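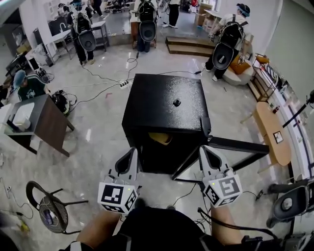
Running a play-by-post space game from a kitchen table: what works for me

I've been game-mastering the same starship story by email and forum for years now, and most of what keeps it alive is household stuff. Paper, jars, a decent lamp. People write in asking how I keep track of it all, so these are my tips, in no special order.

Keep the ship on one sheet. Ours is the Flultgate, a survey vessel with a crew of 112, and everything the players need fits on a single page: decks, officers, what's broken. I slide it into a plastic sleeve and write on the sleeve with a dry-erase marker. When the engines get fixed I wipe it off with a sock. (An old cotton one. Paper towels leave fuzz.)

Index cards for planets, and please, one planet per card! I used to squeeze two on and then Zosidau ended up with the wrong moons for a whole season. Hae-won Hong, who plays our science officer, still brings it up. Name on the top line, who's in charge there, what they want from the crew, and one smell. The smell helps me more than a paragraph of history does.

A recipe box holds the cards nicely. The tabbed dividers say Soups and Breads and I never changed them, so hostile worlds live under Soups.

If you print your old posts, punch the holes before you read them. I know how that sounds, but once I've got a stack of loose pages and a cup of tea going, they never make it into the binder. We passed post 905 in July and I have four fat binders — the cheap kind with the round rings that stop closing. Get D-rings if you can stand the price.

Tea on the pages: blot, don't rub, then put the sheet between two clean dish towels with a heavy cookbook on top overnight. It dries fairly flat. Ink from a home inkjet will run whatever you do, so reprint those.

I write my turns on Thursday while the bread is rising. The first rise in my kitchen takes 85 minutes, and that's enough for one scene with the ambassador from Nigam and a short bit on the bridge. When the timer goes I stop, even in the middle of a speech. Shamim Hayat, our captain, says he can tell which posts were cut off by dough.

For hand-drawn star maps, use freezer paper with the shiny side down. It's wide, it takes pencil well, and a warm iron will tack it to an old pillowcase if you want something you can roll up. Test a corner first. My Jutville sector map is on a striped pillowcase and the stripes show through a little, but I've gotten used to them.

Cap the crew at 8 players. I've tried more and my replies got thin. Next on my list is finding a better glue for the binder labels, so if you have a favorite, send it along.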